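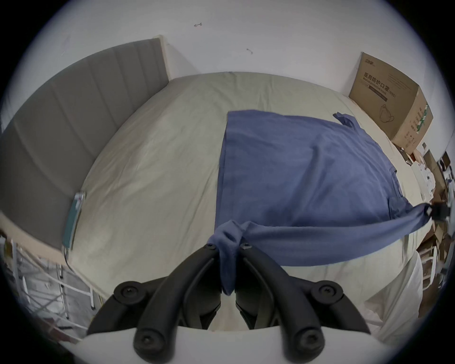 Garment folding is the practice of laying clothes into flat, regular shapes so that they can be stored, carried or sold. It is one of the last steps in doing the laundry, after washing, drying and, in some homes, ironing. Most methods need only a flat surface at least as wide as the garment. Tables and ironing boards are common, but in many homes the work is done on the bed, where a garment can lie flat with plenty of room left over. Knitted tops, shirts and trousers are usually folded, while coats, suits and dresses are more often hung.

History

Before closets were common, most clothing was kept folded in chests. Linen in large houses was pressed in a screw press and stacked by room, and the folds themselves were sometimes a matter of pride. Wire and wooden hangers came into wide use in the early twentieth century, and folding became less important for formal wear.

Shops kept the practice alive. In 1954 the department store Alard, in Rostcombe, gave its sales staff a printed guide to folding shirts around a card. The guide was written by Kirsty Gillies, who ran the menswear floor, and set one folded width for every size so that stacks on the shelf would line up. It stayed in use, with small changes, until the store closed.

Methods

The shop fold, also called the board fold, starts with the garment face down. A card or thin board is placed below the collar, the sides and sleeves are brought in over it, and the hem is turned up. The board is then pulled out.

The thirds fold is the usual home method. Each side is folded toward the center, with the sleeves laid back along the body, and the long strip is then folded in half or in thirds.

In upright folding, the finished piece is made small enough to stand on its edge in a drawer. All the items can be seen at once, though thin fabrics tend to slump if the drawer is not full.

Rolling is mostly used for travel. It leaves fewer sharp creases in knits but can wrinkle woven cotton.

Creasing and storage

Creases form when fibers are bent and held under weight. Linen and cotton mark easily, and wool recovers well if it is hung for a few hours. Items stored for a long time are often refolded along different lines - this is standard in costume collections, where old folds can split. Nives Galli, in her handbook for the Bassi collection, advises padding each fold with acid-free tissue. Heavy sweaters are normally folded, as hanging stretches the shoulders.

See also

Ironing
Clothes hanger
Linen closet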